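Grarow Robotics Notes
9th May

Short thread on a fault that ate most of our week. The task is pick the phone, place it in the bowl. The policy runs in Hekine, our simulator, and every number below comes from there.

1/ The symptom: the arm moves to a hover over the table, gripper open, and stays there. No descent, no error code. The episode runs to its 60 second timeout and gets logged as "incomplete", which is the same label we use for a dropped object. That label hid the problem for a long time.

2/ Rate: 12 stalled episodes in a batch of 89. We had been filing all of them as grasp failures and adding more grasp training. It made no difference to the count.

3/ First suspect was the collision checker. The white link nearest the base is large and we thought the planner was seeing contact between it and the table. Replayed the stalled episodes with checking turned off. Same stall, same joint angles.
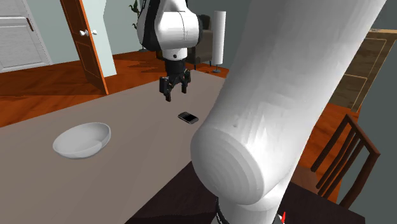 Gripper open over the far part of the table, phone and bowl both still on the tabletop.

4/ Second suspect was the phone. It is thin, black and flat on the table, so a bad depth estimate seemed likely. Logged the estimated pose against the true pose. Error was well inside tolerance in every stalled run. Detection was fine.

5/ The real cause was in the Nieminen safety layer. It limits downward speed as the fingertips get close to a surface. The limit is computed from fingertip height, and the height was being read in the wrong frame after a config merge in December. For some wrist orientations the layer believed the fingertips were already at the table.

6/ So it clamped the downward speed to zero. The policy kept commanding a descent, the layer kept refusing it, and neither one reported anything. Both were behaving as written.

7/ The part that bothers me more is the opposite sign. With the wrist turned the other way, the same error makes the layer think there is extra clearance. We found 32 older episodes where the limit came on late. In simulation that is a hard contact and a line in a log. On hardware it is a bent finger or worse.

8/ Changes so far: height is now computed in the base frame only. The layer raises a fault if it holds a command at zero for more than a second. "Stalled" has its own label - it should have had one from the start.

9/ Still open: Grurer, our hardware test cell, shares that config file. It is locked out until someone has checked the frame on each wrist orientation by hand, at low speed, with the stop button in reach. No date for that yet.

10/ If you run a speed limiter between the policy and the controller, log the command on both sides of it. We only logged the input.

14 replies · 41 shares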